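Journal de mission, février

Arrivée à la réserve à huit heures. La température relevée à l'ouverture est conforme à la consigne, l'hygrométrie s'établit à 52 %. Le relevé a été reporté au registre et le capteur de l'allée nord, dont la pile faiblissait depuis la semaine dernière, a été remplacé.

La matinée a été consacrée à la reprise du fonds Conceição, interrompue avant les congés. Il s'agit, pour mémoire, d'un ensemble de cartes hydrographiques manuscrites, de carnets de sondage et de correspondance commerciale, entré dans les collections par don de la famille et conservé jusqu'ici dans ses emballages d'origine. Le service a retenu le principe d'un classement respectant l'ordre des liasses tel qu'il a été trouvé à l'ouverture des malles. Ce choix ralentit le traitement, mais il préserve les rapprochements faits par le cartographe lui-même, dont plusieurs n'ont pas encore été compris.

La liasse 14 a été ouverte en présence de M. Gilmar Arruda, chargé de l'expertise des papiers. Elle contient des relevés d'embouchure tracés à l'encre brune sur papier vergé, rehaussés d'un lavis bleu très pâle. Deux feuillets adhéraient l'un à l'autre sur toute la longueur du pli central. M. Arruda a déconseillé toute intervention immédiate et préconise un passage en chambre d'humidification, sous contrôle quotidien. Les feuillets ont été placés en pochette neutre et signalés par un fantôme dans la boîte de provenance.

La question des échelles demeure ouverte. Certaines cartes portent une graduation en brasses, d'autres une unité que l'auteur désigne par une simple initiale. M. Bevan Rewi, consulté par téléphone en fin de matinée, penche pour une mesure locale employée par les pilotes de l'estuaire et abandonnée ensuite. Il recommande de comparer les profondeurs notées avec celles du carnet relié en toile verte, où les deux systèmes semblent cohabiter. L'hypothèse a été consignée dans la notice provisoire avec la mention « à vérifier ».

Après le déjeuner, réunion avec la maison Ranberg au sujet des boîtes de conservation. Le devis porte sur 500 unités, livrables en deux fois. Le service a demandé que la profondeur intérieure soit revue, le modèle proposé obligeant à plier les plus grands calques. Le représentant s'est engagé à transmettre un prototype. Il a été rappelé que les cartons devront être exempts de lignine et que les étiquettes adhésives sont proscrites, y compris sur la face extérieure.

Le dossier de l'exposition a également avancé. L'établissement d'Andlow confirme le prêt du portulan, sous réserve d'un éclairage limité à 50 lux et d'une présentation à plat. Cette seconde condition impose de revoir la vitrine de la première salle, conçue pour un pupitre incliné. Le plan rectifié sera soumis au prêteur avant la fin du mois. Le texte du panneau d'introduction a été relu ; la phrase relative à la « découverte » de l'estuaire en a été retirée, le fleuve étant pratiqué et nommé bien avant les premiers levés.

Je note une observation qui ne trouvera pas sa place dans le rapport. Au verso d'un relevé, le cartographe a inscrit à la mine de plomb une liste de fournitures : plumes, gomme, huile de lampe, puis le mot « patience », souligné deux fois. L'écriture est la même que celle des légendes, plus hâtive. La mention sera transcrite en notice comme les autres annotations, sans commentaire.

Seize heures trente : transfert des fichiers de numérisation vers la base Stustura. Une partie des vues de la liasse précédente présentait une erreur de nommage, les versos ayant reçu la cote des rectos. La correction est faite, et la consigne de saisie a été précisée à l'intention des collègues qui prendront la suite — le suffixe doit figurer après la cote complète et jamais avant le numéro de feuillet.

Fermeture de la réserve à dix-huit heures. Clefs remises au poste de garde. 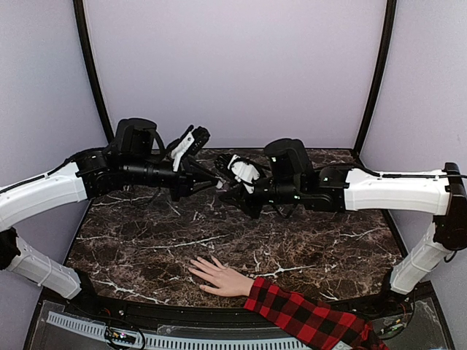

Journal de mission — Collections et techniques

Deux bras robotisés blanc et noir se font face au-dessus d'un plateau brun foncé à motif de marbre, leurs pinces presque au contact.

À reprendre demain : récolement des carnets de sondage, réponse au prêteur sur le plan de la vitrine, relance de M. Rewi au sujet des brasses. Le registre d'hygrométrie doit être visé par la conservation avant midi.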